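Wragg opens second repair counter in Kultar, 16 new jobs
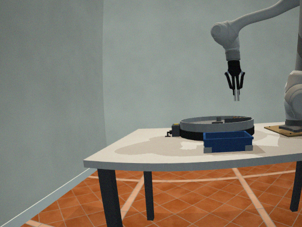
KULTAR, 22nd September -- Household repair firm Wragg has opened a second walk-in counter, on the ground floor of the old Noneo building. Kettles, toasters, lamps, radios, small vacuums. No appointment needed.

The counter takes on 16 staff, most of them local. Training places for school leavers to follow in November, details on the Wragg website shortly.

"People were coming over from Wolar on two buses with a toaster in a bag," said Rocío Toledo, who manages both counters. "We had a waiting list and no shelf space. This gives us room to breath."

The first counter mended 900 items last year. Wragg expects the new one to handle up to 1000 in its first twelve months. Fixed price for most jobs, quoted before any work starts. Parts extra. Uncollected items are kept for eight weeks.

Not accepted: microwaves, anything gas, televisions.

Street parking is limited, buses stop outside. Opening hours and price list availble at the counter or by post on request.

Press enquiries: Rocío Toledo, Wragg, Kultar.

Ends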